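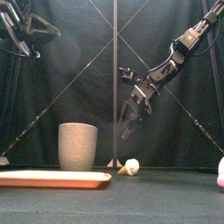

Keeping a workbench steady

A bench that wobbles will spoil more jobs than a blunt saw ever did, and I say that having put up with one for far too many winters. If yours has an upright at the back to carry a lamp or a shelf, or anything else that likes to sway, a little bracing does wonders and costs very little.

Start at the foot. A pair of small triangular brackets, one each side of the post, will stop most of the rocking before you've spent a penny on wire. Do the screws up loosely first, check the post with a level from the front and then from the side, and only then tighten them properly. (I always used to forget the side, and then wonder why everything leaned towards me!)

Next come the wires. Run one down to each side of the bench and put a turnbuckle in each, low enough to reach without stretching. Give the left one a half turn, then the right one a half turn, and carry on like that, going back to the level as you go. Tighten one side fully and you'll pull the post over and have to begin again, which is very tiresome after tea. Stop when the wire feels firm under your thumb – it needn't sing like a guitar string. Have another feel after a week or two, as new wire does tend to settle.

A plain black curtain behind the bench is a treat as well. It hides the shelves and the paint tins, and small pale parts show up nicely against it when you hold them up to look. Keep the hem clear of the bench top, or it will gather every bit of sawdust going. Mine gets a good shake outdoors each October and a going over with the soft brush in between.

Dark bench tops show dust terribly, so keep a barely damp cloth on a hook nearby and dry the back edge afterwards, where the crumbs and odd washers collect.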